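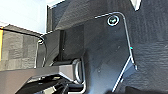 *Close-up: dark gray housing with a round screw head and a bright metal washer.*

**Is the "100% renewable" plan from Rikside worth the extra money?**

Posted by Parveen Janjua, 17th October

My power company, Rikside, keeps mailing me about switching to their green plan. It costs 5 dollars more a month and they say all my electricity will then come from wind and hydro. I don't see how. The old reactor at Gilbert is still running and it feeds the same lines as everything else. I use 800 kWh a month. Does anything change except my bill?

**Hannelore Ammann**

Nothing changes at your outlet. You get the same mix as your neighbor – the company buys certificates to match what you use. Whether that gets anything new built depends on where they buy them. If it's a hydro dam that has been paid off for decades, I'd keep the 5 dollars. Ask for the plant names and the years they opened. I asked in April and got a brochure.

**Gaspard Lefèvre**

its a scam, they all do it. get solar

**Pierina Serra**

Solar isn't much help if she rents. Hannelore has the certificates right, but I'd read the small print too. Mine said 60 percent "new sources" and the rest could be anything. A friend on the Grovalness plan was told 70, and she never saw proof of that either. Some plans do put part of the fee into new wind farms, so look for a yearly report checked by an outside auditor. If Rikside can't send you one, I wouldn't sign.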